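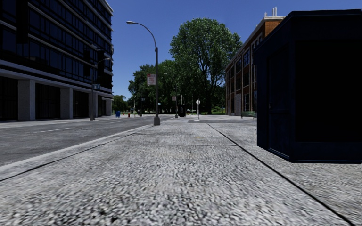
Sidewalk robot fault testers wanted (paid, remote or at our Barroso Street office)

Willance needs 3 people to help us chase a safety fault in our delivery robot, the Ritar. Short contract, start asap.

What went wrong: in July a Ritar on a test route drifted left and went off the curb into the road. Low speed, no one hurt. Log says it had the curb edge the whole time and kept going anyway. Street runs are stopped until we know why. For now all the work is in the simulator.

What you'd do
- drive and watch simulated sidewalk runs, 200 in the first batch
- mark every spot where the robot heads for a curb, pole or kiosk and doesnt slow down
- write up each one, plain words, a few lines
- 2 video calls a week with the safety team

You need
- decent computer, wired internet
- patience. A lot of runs are dull
- OK with moving first person video, if it makes you queasy please don't apply
- no coding. Game controller experience is a plus

Pay is $135 a day, paid weekly. Part time fine, mornings prefered.

Not open to anyone who worked on the Bivon braking software, we want fresh eyes on it.

To apply: send a short note thru the form on our jobs page, subject "curb fault". Say what hours you have. No cover letter.

Closes Thursday, October 28, 2021, end of day.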